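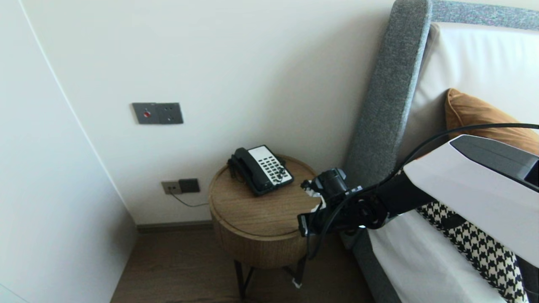
Budgeting for a mobile arm for room resets - what have we forgotten?

Posted in: Housekeeping and Maintenance > Equipment and Buying

rochelle_h
Hello all, long-time reader and I think this is only my second proper post, so bear with me, because I do go on a bit.

We're a 60-room place, family run, and the owners have finally said I can put a figure in next year's plan for a mobile arm to help with turning rooms round. Not the beds, I've given up that dream for now. I mean the small stuff that eats up the morning: straightening the phone, putting the handset back properly, wiping the bedside table, picking up the bits people leave. The bedside corner is what I'm using as my test of whether a machine is any use to us, as ours are tight. Bed on one side, wall behind, little round table on thin legs, phone on top with its cord, and sockets low down with a cable trailing behind. If it can manage that without dragging the phone off the edge I'll be a happy woman.

I've got quotes in from Takedari and Adomico. Takedari want the whole lot bought outright, Adomico will lease over 2 years with servicing in. What I can't work out is what sits outside the quote. Has anybody been through this and found themselves going back to the owners, cap in hand, in March?

Rochelle

defne_akgul
Lovely to see you posting, Rochelle! Yes, we went through this, and the bit we missed was grippers. Ask both firms what a spare set of fingers costs and how often they expect you to change them. Ours wear at the tips and we end up taping them for grip, and it soon adds up if you're ordering one set at a time with carriage on top. We had a bill for 2986 in our first year that was nothing but fingers, pads and a replacement cable, and I had to find it out of the linen budget, which did not make me popular.

I'd put in a line for cables on its own, by the way. Anything that loops outside the arm will catch on something sooner or later. A headboard, a door handle, somebody's trolley.

orhun_d
I'm going to be the grump, sorry. I wouldn't buy for this job at all yet. A person straightens a phone and wipes a round table in less time than it takes me to type this sentence, and they notice the wet towel behind the door while they're at it. I'd lease if I had to do something, and I'd want a break clause.

Also measure your gaps before you talk money. The arm itself is slim enough at the wrist, but the big housing behind it has to go somewhere, and in a room with the table jammed in the corner, that somewhere is over the bed. You'll have it leaning across your pillows and cushions, and I hope they aren't pale ones.

rochelle_h
They're mostly white, Orhun, with a mustard cushion and a houndstooth one, so thank you for that cheerful thought! I hadn't considered the arm coming in over the bedding. I suppose a washable sleeve of some sort goes on the list.

On the time, I do take the point, but I'm short of people and have been for ages, and nobody I've taken on has stayed past the summer. I'm comparing it with rooms going out late, really.

zinash_w
Agree with Rochelle there, and I'd gently disagree with Orhun about waiting. The staff time you need to plan for is at the start. Somebody has to stand with it in the rooms and show it the work, again and again, with the phone at all sorts of angles. We lent one of our best people to it for roughly two months and I hadn't budgeted a penny for covering her shifts. Put that in first, before you even look at the price of the machine.

The other thing - buy your furniture consistently. We had three kinds of bedside table across one corridor and it was a misery. If you've got replacements planned, do those before the arm arrives.

ibsa.y
Chiming in from the maintenance side. Old corded phones are harder than they look. The coil hooks on things, and the handset is easy to knock if you come at it from the wrong side. We asked Asfaw to do a day's trial in our own rooms before we signed anything and they charged for it, but they took it off the price afterwards. Ask Takedari for the same. If they'll only show you it working in their showroom, I'd be wary.

And check the insurance. Ours wanted the thing listed separately and the premium was more than I'd guessed.

orhun_d
All right, a paid trial in your own rooms I can get behind. I still say lease. Purkach did me a one-page comparison sheet for leased and owned kit years ago, for floor scrubbers, and the headings would still do. I'll dig it out and send it over if you want it, Rochelle.

rochelle_h
Yes please, Orhun, that would be a great help! So I've now got fingers and pads, cables, a cover for it, insurance, the trial day and shift cover for whoever does the teaching. The owners are going to need a sit down. Defne, could you tell me which pads you settled on in the end, and whether they mark light wood?

defne_akgul
The softer grey ones. No marks so far on ours, though they pick up fluff something awful. I'll look out the part number when I'm back in the office this afternoon.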